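Starnora Kraft Envelopes, reviewed: plain brown, plainly oversold

Posted 6 August 2020

I don't usually review envelopes. An envelope holds paper, gets closed and goes in the mail, and if it manages those jobs I have no complaints. But Starnora wants $16 for a pack of 20, and the packaging talks about "the lost pleasure of correspondence," so I think it's fair to ask what the extra money buys.

I ordered two packs from Sandon, the stationery shop I use for most of my desk stuff. They came flat in a cardboard sleeve, which was fine. One envelope in the first pack had a bent corner. I'll let that go once.

The paper is the good part. It's a warm tan kraft with a matte face, and it takes pencil and ballpoint well. Gel ink is another story. I left a return address alone for 15 minutes and still managed to drag a smear across the zip code with the side of my hand. The listing says "suitable for all pens." It isn't.

My regular letter paper is nothing fancy, just lined white sheets torn out of a spiral notebook, ragged edge and all. I mention it since every photo on the Starnora page shows thick cream card with perfect edges, and I doubt most buyers own any.

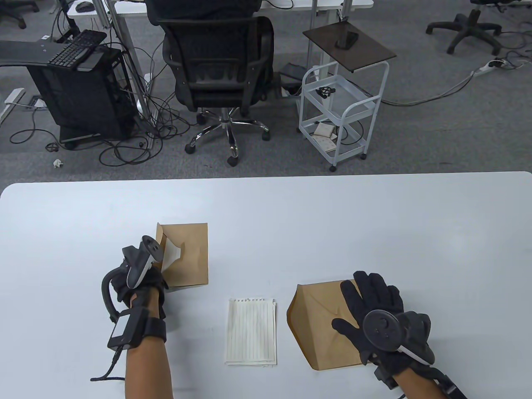
Thin notepaper is where the size starts to bother me. A folded sheet slides in easily enough, but there's so much room left over that it shifts every time you pick the envelope up. Two or three sheets sit better. If you write short letters, you're paying for a lot of brown paper with nothing in it.

Then there's the flap. It comes unfolded, with a faint score line that is supposed to guide you. On some of mine the line was easy to follow. On others I could barely feel it, and the flap went down crooked unless I pressed it on a hard table and took my time. The old Badadum envelopes I used to buy had a proper deep crease and cost half as much. They were also an ugly gray, I admit.

The gum is ordinary lick-and-stick. It held on everything I mailed, as far as I've heard, though I put tape on the thicker ones because I didn't trust it.

Once you have the fold where you want it, it does stay put — more than I can say for the Beaudoin ones, which spring open like they've changed their mind. A firm push with a fingertip is all it takes, and the kraft doesn't crack or go pale along the crease.
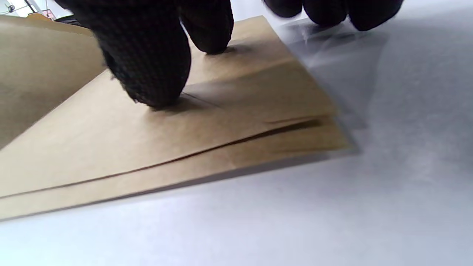

Brown kraft paper under a gloved fingertip, with a thin fold crease showing.

The sleeve also has a code you can enter for "460 letter prompts." I read the first page of them. One was "describe your favorite cloud." Skip it.

Would I buy them again? At full price, no. Sandon puts its stationery on sale every November, and if these drop to ten dollars I'll probably get a pack for holiday letters, where the brown looks nice with a red stamp. Until then I have most of two packs to get through.

Good: nice paper, holds a crease, takes pencil and ballpoint
Bad: price, uneven score lines, too roomy for a single sheet, smears with gel ink
Rating: 3 out of 5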